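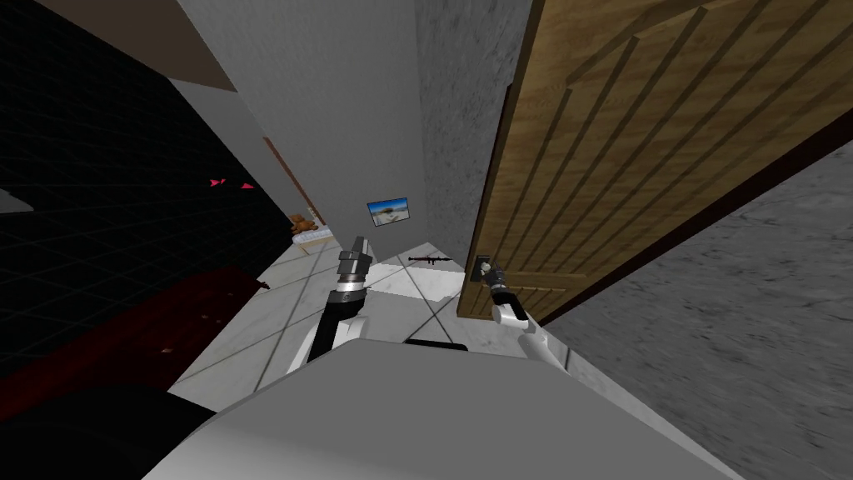 December, notebook 5, starts 8:40 am

Picking up from the starvation time course. Yeast strains out of the Zepeda freezer box, streaked, single colonies look fine on the wild type and the double, the vps knockout is small and pinkish, as usual for that background. Took two colonies each into 5 ml SD, 30 C, shaking.

Aim for this round: get a clean GFP cleavage blot across nitrogen starvation, with time points close enough together that we can see where the mutant stops. Last round was useless after 2 h, loading all over the place.

Strains
WT, GFP-Atg8 from own promoter
atg1 knockout, same (neg control)
vps knockout, same
double
WT no tag, for the antibody

9:15
ODs from the overnights. WT 4.1, atg1 3.9, vps 2.2, double 1.8, no tag 4.4. Diluted everything to 0.2 in 50 ml. vps and double will lag so started those first and gave them the warm flasks. Should have been staggered from last night really. Next time inoculate the slow ones before lunch the day before.

SD-N: made fresh, 600 ml, filtered. The old bottle on the shelf had no label apart from "-N ok?" in pencil. Poured it out. Please no more of these.

Autoclave was on the liquid cycle so had to wait for flasks. Used the Berville ones, which are baffled, so aeration is different from last round. Noting it here in case growth looks off.

11:50
WT at 0.7, atg1 0.7, no tag 0.8. vps 0.45, double 0.4. Not going to get there together. Harvested the first three at 12:20 and let the others run on. Spin 3 min, wash twice in water, resuspend in SD-N. The wash matters, one wash leaves enough nitrogen behind to push the whole curve back by half an hour (see notebook 4, the page with the coffee on it).

t = 0 taken right after resuspension. Two OD units per sample, TCA to 10 percent, on ice. Then every 20 min for the first hour, then 2 h, 3 h, 4 h.

Missed the 40 min sample on the no tag. Doesn't matter.

1:35 pm
vps and double harvested. Same wash, same everything. Second timer, the blue one, for this set.

While waiting: checked the microscope slides from the last starvation. Puncta per cell in WT look right by eye, mostly one, sometimes two. In vps there is one big bright blob sitting up against the vacuole and it stays. Double has the blob too but dimmer. Not scored, these are just impressions, slides need to be blinded and somebody other than me should score them.

Vacuole dye faded in half the fields. Either the stock is dead or I left the tube out on the bench. New aliquots wrapped in foil, freezer door, second shelf down.

3:10
Growth room at 62 percent humidity on the wall display, usualy lower. Plates at the bottom of the stack have condensation on the lids. Flipped them. Somebody keep an eye on this please, the spot assays are going in there next and wet plates will smear.

4:00
First set finished. Pellets washed in cold acetone, dried on the bench with lids open. Samples look even, except atg1 at 3 h where I probably lost some of the pellet with the tip. Marked with a red dot.

Sample buffer: the premixed Nisovel one. Went yellow on three tubes (WT 0, WT 20, atg1 0), so leftover acid. Brought back with 1 µl of 1 M Tris each, went blue again. Boiled 5 min. 

Second set will be done 5:40ish, will leave those as dry pellets in the -80 tonight and do the buffer tomorrow. Don't want to rush and get the yellow thing again on the ones that matter.

Gel 1, next morning
12 percent, 15 wells. Order left to right: ladder, WT 0 / 20 / 40 / 60 / 2h / 3h / 4h, atg1 0 / 60 / 2h / 4h, no tag 0 / 4h, blank.
Ran at 100 V until through the stack then 150. Front a bit smiley on the right. Gel tank lid is loose on the red side, had to push it down twice before current came up. Taped.

Transfer wet, 1 h, cold pack in. Ponceau is good, lanes even apart from the red dot one which I left out anyway.

Blocked in milk 1 h. Primary anti-GFP 1:2000, overnight in the cold room. Note the cold room rocker is slow on its left side, put the box on the right.

Blot 1
Nice. Free GFP shows up in WT at 40 min faint, 60 min clear, and by 4 h most of the signal is down there. atg1 nothing at any time, full length only. No tag blank apart from one background band way above where we care. Exposures 10 s, 30 s, 2 min saved, use the 30 s, the 2 min is saturated in the last two WT lanes and can't be quantified.

Loading control still to do on the same membrane. Cut below 37? No. GFP would end up on the wrong half. Strip and reprobe.

Gel 2, same day, afternoon
vps and double, with WT 0 and WT 4h as reference lanes from set one. Not ideal as those were grown in the same flasks but harvested over an hour earlier and have been boiled and frozen once. OK for reference, not for a figure.

vps: full length goes up with starvation, so induction is happening. Free GFP very faint at 3 h and 4 h. Double: same or a little less. So the block looks late to me, structures get made and then don't get delivered or don't get closed. Can't tell those two apart from this blot. Protease protection would do it.

Careful: the vps strain has general vacuole problems, so low free GFP could also be poor processing once inside. Need the control for vacuole proteases. There is a plasmid for this in the Holtel box, position not written on the map, somewhere in row C. Will dig.

To do
- reprobe blot 1 for loading
- find the Holtel plasmid and miniprep it, check by digest before believing the label
- protease protection, practise the gentle lysis on WT first. Last time everything broke open and the no-detergent lane looked the same as the detergent one
- repeat whole course with staggered starts, n is 1 for all of this
- EM slot?? ask what fixation they want, prefer freezing over chemical
- order TCA, acetone, small filter units (one left)
- new vacuole dye if the foil aliquots are no better
- fix gel tank lid properly

Blot images in the shared folder under notebook 5, raw files, please dont crop the originals. Remaining boiled samples at -20, yellow rack, set one on top and set two underneath. Good for one more gel each.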